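Apuntes de la sesión 4: limpieza de superficies en alojamientos pequeños
Curso de gestión de alojamientos, Escuela Ineck

Seguimos donde lo dejamos, que era en la diferencia entre limpiar y desinfectar. Ya sé que os lo repito mucho, pero en las prácticas de septiembre más de la mitad del grupo echó el desinfectante encima de la suciedad, ¡y así no hay producto que trabaje! Primero se retira lo que hay, con agua y detergente, se aclara, y luego viene el desinfectante con su tiempo de contacto.

Yo empecé en la pensión Escobar, con seis habitaciones y un baño por planta, y allí aprendí a mirar un baño antes de tocarlo. Me paro en la puerta, veo qué hay encima de cada superficie y decido el orden.

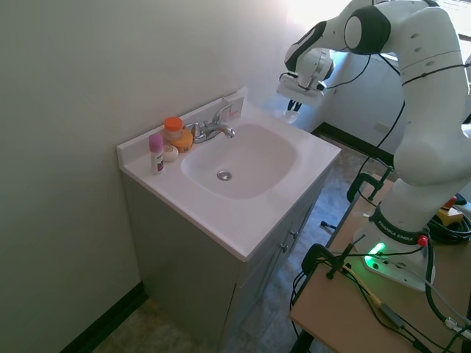 El orden que uso es de arriba abajo y de lo seco a lo mojado. Primero el polvo de estantes y apliques, después espejo, lavabo, ducha y, al final, inodoro y suelo. Con dos bayetas de color distinto (una para el inodoro y otra para todo lo demás) vais servidos, siempre que no se mezclen en el cubo – que se mezclan, creedme.

Las cosas del huésped se mueven lo justo y vuelven a su sitio. Si hay un frasco abierto, se cierra. Los papeles usados van a la bolsa, nunca al inodoro.
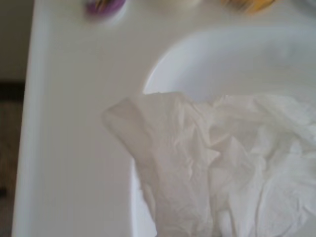 Dosis y tiempos

En clase trabajamos con el detergente neutro de Porko, en botella de pulverizador de 500 ml. Apuntad esto, que cae en la prueba: 10 ml de concentrado y el resto agua, y la botella etiquetada el mismo día. Una botella sin etiqueta se vacía y se lava, aunque dé pena.

El antical es otra historia. Es ácido, va solo y jamás con lejía, porque la mezcla suelta cloro gaseoso. Tampoco lo quiero sobre mármol ni piedra caliza. En cromados se deja poquísimo tiempo y se aclara bien.
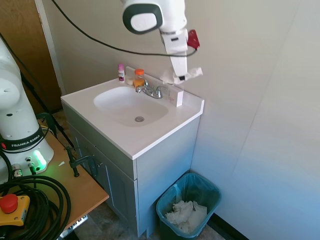
Para la lejía, agua fría y ventana abierta. El tiempo de contacto lo marca la etiqueta del fabricante, así que leedla (las gafas las pongo yo si hace falta), y durante ese rato la superficie tiene que seguir mojada. Si se seca antes, se vuelve a aplicar.

Para la próxima sesión traed hecha la hoja de ruta de un baño del hostal Flallum, con el orden, los productos y el tiempo de cada tarea. Una cara basta. Y el que todavía me deba la ficha de seguridad del antical, que la traiga también.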